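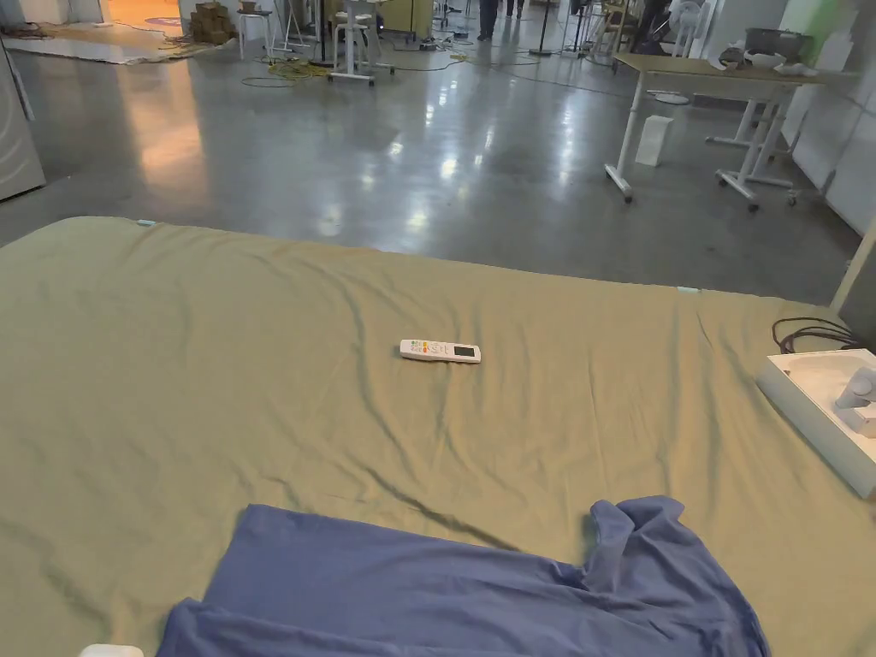
Waiting Time at the Citizen Service Desk of Zallbridge Town Office

Project report, second year, Public Administration

1. Introduction

Our group studied how residents of Zallbridge receive documents from the town office. The office gives certificates of residence, small business permits and copies of birth records. Many residents say that the waiting is too long, but the town has not published any figures on this. We wanted to know where the time is lost, and if the new ticket system, called Evlow, has changed something for the visitors.

2. Method

We prepared a short questionnaire with 10 questions and gave it to visitors when they were leaving the building. We distributed 203 forms and received back 149 which were filled in completely. The incomplete ones were not used. The work was done in January, in the mornings and in the early afternoons. We also asked the desk staff to explain the steps of each service, and we drew these steps on paper before comparing them with the written procedure.

3. Results

The median waiting time reported for a certificate of residence was 18 minutes. Business permits took longer, and the answers were very different from one visitor to another. The main difficulty was not at the desk. Visitors from the Khaemba district often came without the tax receipt, and they had to go to the payment window on the other floor and then take a new ticket. The list of required papers is on the notice board at the entrance, but the payment window is not mentioned there.

Opinions on Evlow were mostly good. Older visitors liked that a number is called aloud. Several persons wrote that the screen goes back to the first page too quickly, before they can choose the service.

4. Limits of the study

We asked only persons who came to the office. Residents who use the Cendo mobile counter are not included, and their experience may be different. The waiting times are also given from memory and we did not measure them with a clock.

5. Recommendations

The office should add the payment window to the list at the entrance. A visitor who returns with the receipt should keep the first ticket. We also propose a longer time on the Evlow screen. The first two changes need only a decision of the office manager, and the third one must be requested from the supplier.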